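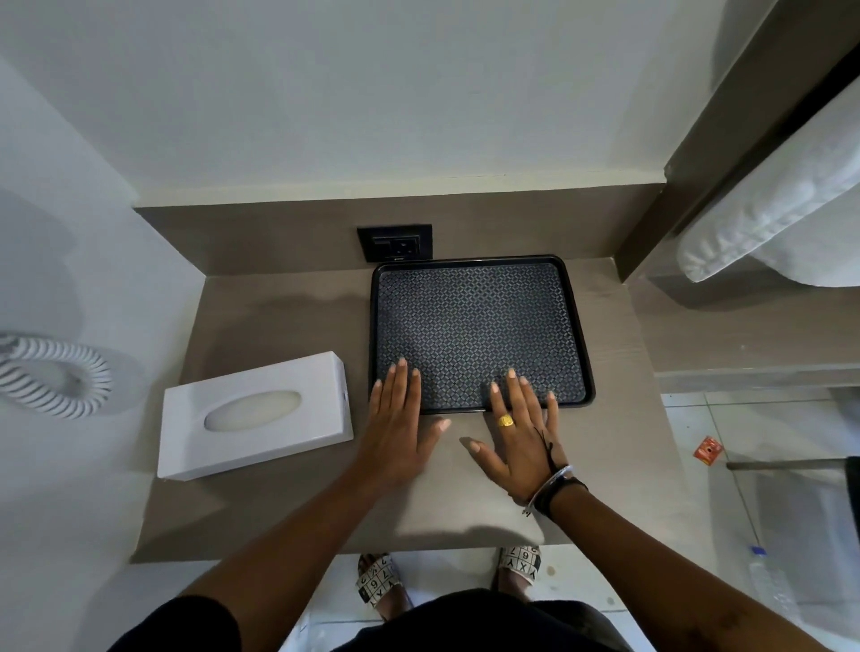 # Padora

Padora is a two-armed tabletop robot that is supposed to tidy a counter. It lives in the Rellside workshop, on a bench that was promised to other people, and this folder holds the recordings we train it on plus the scripts that chew them up.

If you came for the arm drawings, they're in `hardware/`. If you came for the firmware, ask Soledad Campos and bring a snack.

## What's in the set

- 2,908 clips, all shot from head height looking down at the hands
- counters, trays, boxes, towels, whatever was lying around
- a `labels.csv` with one row per clip: task, surface, left hand, right hand, keep or toss

Hands come with whatever they were wearing. Rings, bangles, string bracelets and wristbands all stay on. An early version of the hand tracker decided that a chunky gold ring was a sixth knuckle, and we fixed the tracker instead of the jewelry.

## Starting pose

Every tray clip starts the same way: both hands palm-down, fingertips on the near part of the tray, thumbs pointing at each other over the bare countertop. Hold it until the beep, then do the task. The beep is ugly on purpose.

The pose gives Dallanum (the tracker) a clean look at all ten fingers before they start hiding behind things. Patterned trays are welcome. Dallanum hates a busy diamond print next to a plain wood-grain laminate, and it needs the exercise.

## Running it

```
cd herrero
python split.py --clips ../clips --val 350
python train.py --config tray_v2.yaml --epochs 50
```

`herrero` is the training code. It was named after a cat and we are not changing it now, the paths are everywhere. It wants 2 GPUs. It will run on one and sulk.

## Known problems

- White tissue box against a white wall: the segmenter merges them and then tries to pick up the wall.
- Coiled cords get tagged `snake` in old rows. Use `cord`. Lamduan Nilsuwan has a script for this in `tools/` - run it twice, the first pass misses the striped ones.
- Feet. Printed sandals set off the text detector, so mask the bottom strip before you train.
- Clutter on the floor is labeled `ignore`. The left arm does not always agree.

## Changes

- April: relabeled the tray clips, dropped the ones with no starting pose.
- Before that: see the whiteboard, if it hasn't been wiped.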